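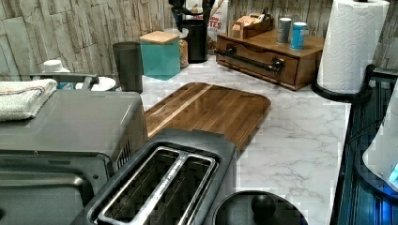 Unit 4. Branch Circuits and Load Calculation in Dwellings

4.1 Scope

These notes cover resistive loads on 120 V branch circuits, the sizing of conductors, and the behavior of the overcurrent device. Motor loads are left to Unit 6. Read Gill, chapter 2, before the problem session. The local code in force takes priority over anything stated in this handout.

4.2 Terms

Branch circuit: the conductors between the final overcurrent device and the outlets it protects.
Rating: the ampere value of the overcurrent device, which also names the circuit (a "20 A circuit").
Continuous load: a load in which the maximum current is expected to last three hours or more.
Ampacity: the current a conductor can carry continuously under stated conditions without exceeding its temperature rating.
Nameplate power: the input power marked on an appliance by its maker, in watts.

4.3 Current drawn by a resistive load

For a heating element the power factor is taken as 1, so

I = P / V

A countertop heating appliance marked 1,000 W at 120 V draws 8.33 A. Two such appliances on the same circuit draw 16.7 A. A 15 A breaker is overloaded by this combination, while a 20 A breaker will carry it. Toasters, toaster ovens and kettles are all treated this way. Small fan or timer loads inside the same housing are neglected.

The element resistance follows from R = V²/P. For the appliance above, R = 14.4 ohms at operating temperature. A cold element measures slightly lower. Do not use a cold ohmmeter reading to compute running current.

4.4 Effect of supply voltage

Nameplate power holds only at nameplate voltage. With R held constant, power varies with the square of the voltage. At 114 V (a 5 percent drop) the same element delivers

P = 114² / 14.4 = 902.5 W

The current falls to 7.92 A. Students often report a rise in current here, having held P constant. That assumption is wrong for a simple heating element.

4.5 Voltage drop in the conductors

For a two-wire run of one-way length L (feet) and conductor resistance r (ohms per 1,000 ft),

Vd = 2 × L × r × I / 1,000

Worked case, Grevedham house plan, kitchen circuit A. One-way length 26 ft, 12 AWG copper, r taken as 1.6, load 16.7 A.

Vd = 2 × 26 × 1.6 × 16.7 / 1,000 = 1.39 V

As a share of 120 V this is 1.2 percent. The design limit for this course is 3 percent on the branch circuit, so the run is acceptable. The load is assumed to sit entirely at the far end. Splices are ignored.

4.6 The overcurrent device

A thermal-magnetic breaker has two trip elements. The bimetal strip responds to heating over time and handles overloads. The magnetic element responds to high fault current with almost no delay. At a small overload the bimetal may take many minutes to trip. See the Villavance time-current curves in the lab binder, and note that both axes are logarithmic.

The breaker protects the wire. It does not protect the appliance or the person. Ground-fault protection is a separate function and is covered in Unit 5.

4.7 Problems

1. The Vorkeck house plan shows a countertop circuit with a connected resistive load of 762 W at 120 V. Find the current and the element resistance.

2. Add a 1,000 W load to the circuit in problem 1. State the smallest standard breaker that will carry the total, treating both loads as noncontinuous.

3. Repeat the worked case in 4.5 with 14 AWG copper, r = 2.6, and a load of 12 A. Give the drop in volts and in percent.

4. For problem 2, find the total power delivered if the voltage at the outlets falls to 116 V.

Show units at every step. Answers to three significant figures.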